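2/27/23

Spent the afternoon at the Rastico open day. I went for the robots. I stayed because someone had parked a van across the Jadgate exit and I couldn't get my car out.

Setting expectations: I have seen the company video. In the company video, the arm pours a glass of water to piano music. There was no piano at the open day. There was a fan heater and a line for the bathroom.

They had 2 demo rooms. Stinus is the big one, with the warehouse arm behind a yellow fence. Jabłońska is the small one, with a kitchen setup on a table. Guess which one had all the people in it.

Stinus moves boxes from a belt to a pallet. It's very fast and very good at it, and I watched for four minutes and thought about my taxes the whole time.

The guy at the fence told us it does nearly 3,000 boxes a shift. A kid asked what's in them. Nothing, they're demo boxes. The kid walked away and I respected that.

OK, so Jabłońska. You stand behind a strip of tape on the floor and watch a robot try to deal with ordinary kitchen stuff. I have never been so invested in a rice cooker.

The pitch is that factories are easy and kitchens are hard. In a factory the box is always in the same place. In a kitchen it's wherever you left it, behind the other thing, under the bag.

I can confirm this. I have lived in a kitchen situation for years and can't find anything either.

They said the arm has logged 1,746 practice runs on kitchen tasks. I asked how many of those went well. The answer was "it depends what you mean by well" — which I'm going to start using at work.

What surprised me is how much of it is waiting. The arm goes somewhere, stops, thinks it over, moves the width of a thumb, stops again. It has the energy of my uncle parking.

And the whole room goes quiet for it! Grown adults holding paper cups, leaning in. Somebody behind me whispered "come on." To an appliance.

Kitchen table stuff, Jabłońska room:

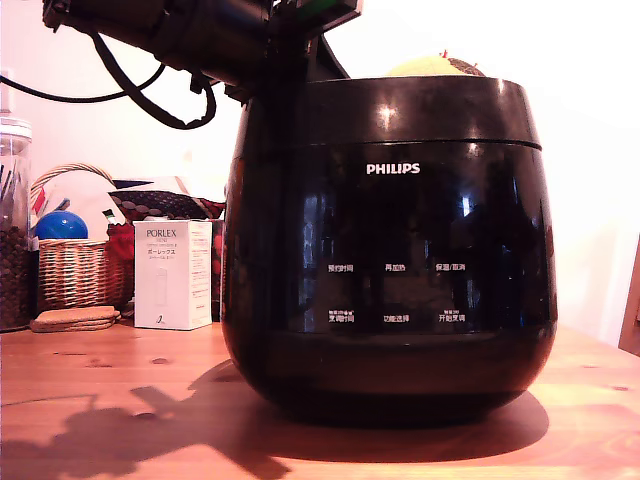
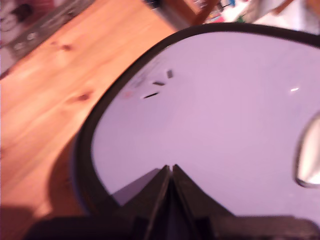
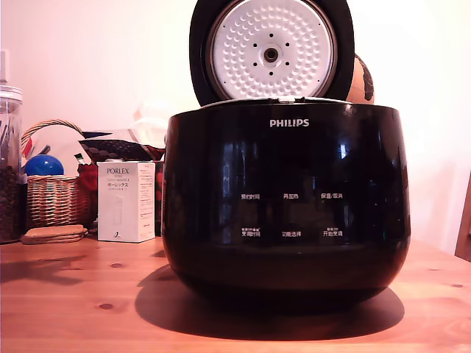 Then we got the Q&A. First question was when you can buy one. Long pause. "Not this year." Second question was how much. Longer pause.

Somebody asked if it does dishes. The presenter said dishes are "an area of active interest." Same in my house.

They did let slip that the fingertips alone run 700 dollars a pair and wear out. I looked at my own hands with new appreciation and then spilled coffee on one of them.

I asked if it gets easier when you tidy up first. Yes, a lot easier. But then they'd be teaching it to work in a kitchen that doesn't exist, so the mess stays. I have been waiting my whole life for a professional to say that.

Free stuff report: one pen, one sticker, one tote bag with a tote bag inside it. The pen is already dead.

Would I go again? Yeah. Skip Stinus, go straight to Jabłońska, get a spot by the tape on the left side, and bring your own coffee. They say there'll be another one in the fall.

The van moved at ten to six, by the way. A human did it.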